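Resetting the two-arm cell after the gripper swap

Sunday, July 28, 2024

Most of this month went into the two-arm cell, and most of that went into the software side of it. The hardware change took an afternoon. Both arms got new parallel-jaw grippers in May, and every file that describes the cell had to follow: tool offsets, collision shapes, joint limits near the wrist, the home poses, the handover pose. I keep a simulated copy of the cell that loads the same configuration as the controller, and no change goes to the real arms until it has run there. I call the copy Vakent. The configuration tree it shares with the controller is Quan. Neither name means anything.

The first thing I fix after a tool change is the tool center point. The drawing gives a nominal length from the flange to the fingertips. I enter that, touch the same spike from four wrist orientations, and let the solver fit the offset. If the fit differs from the drawing by more than a millimeter, I look for a mechanical reason before I accept it. This time the right arm came out 1.4 mm long. The adapter plate had been seated on a burr. I took it off, dressed the face with a stone, cleaned the dowel holes, torqued the screws in a cross pattern and measured again. The second fit agreed with the drawing.

The left arm was fine mechanically, but its collision shape was wrong. I had used a plain box for the fingers, copied from the old gripper. With the jaws open, the new fingers stick out of that box, so the planner was approving approaches that would have put a fingertip into the table. I replaced the box with one convex hull per finger, tied to the jaw joint, so the shape opens and closes with the gripper. Planning time went up a little. I can live with that.

Next come the contact settings. I load Vakent with a bare grid floor, the table and a few white parts with no texture. Plain shading makes it easier to see a finger sinking into a part, which is the fault I am looking for at this stage.

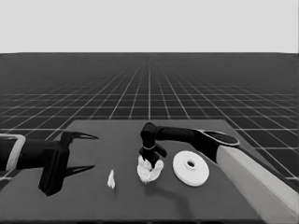 Contact check in the simulator. Right gripper closed on the lumpy part, left gripper open.

The irregular part is the useful one. A cube will sit between two flat fingers with almost any friction value, and it tells you nothing. Something with folds and lobes touches the fingers in a few small patches, and if the solver step is too coarse it starts to creep or buzz. I run the grasp in batches of 1,000 with the starting pose shifted a little each time, and log every case where the part moves relative to the fingers after the jaws close. The first batch gave 417 slips. That was a bad number, and it had two causes.

The first was the jaw force, which I had left at the old gripper's value. The second took longer to find. The physics step was 4 ms, but the jaw controller was being updated on every fifth step, left over from a slow laptop I no longer use. The fingers were effectively hitting the part, bouncing, and getting corrected too late. I set the controller to update on every step, cut the step to 2 ms, and entered the new force. The next batch gave 11 slips. I looked through those one at a time, and all of them had started with the part turned so that only one lobe was between the fingers. I left them alone. The real gripper would drop those too.

Algirdas Šimkus read an earlier draft of these notes and asked why I don't tune friction first. Friction is easy to change and will hide nearly anything. If you raise it until the slips go away, you have a simulator that agrees with you and a cell that doesn't. I set it from a tilt test on the bench and then leave it alone — the same value for all parts of one material.

Order of work, for my own reference next time:

Mount, torque, mark the screws.
Fit the tool center point, compare with the drawing.
Rebuild finger shapes, check with jaws open and closed.
Enter jaw force and speed limits.
Run the batch, read the slips.
Re-teach home and handover poses.
Copy Quan to the controller, run at 10 percent speed with a hand on the stop.

I have done all of it except the handover pose. The old one puts the two wrists too close together with the longer fingers, and the planner refuses it, correctly. I will probably move the meeting point toward the front of the table and rotate the left wrist a quarter turn, but the cable on that side is short and I want to check the slack before I commit to it.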